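Skostton Terrace Trail - pre-season walk-through, January
Checked by Rodica Onu and Mircea Cârstea

1. Trailhead steps. Pass. 573 steps walked from the lower gate to the ridge lookout.
2. Handrail, upper flight. Fail. Posts 2 and 3 move under hand load. Reset in concrete before opening.
3. Lookout platform. Pass with comment. Deck boards sound, gap at the north corner to be packed.
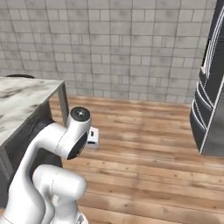
White arm beside a marble-patterned tabletop.

4. Drainage channels. Fail. Silt above the lip at the second bend - water will cross the path in heavy rain.
5. Warning signs. Pass. Drop-off sign at the ridge faded but legible. Replace at next order.
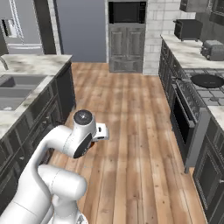
6. Terrace edge markers. Six missing on the flooded section. Visitors step onto the mud banks to take photographs and the banks slump. Rope line to go up until markers arrive.
7. First aid box, tea hut. Pass. Seal intact.

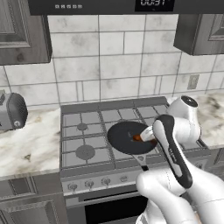 8. Emergency phone at lookout. Test call answered by Domnica Roman at the lower gate. Line noisy, audible.

Items 2 and 4 to be rechecked before guided walks resume. Upper flight stays closed - use the cart track.

2 comments
6 shares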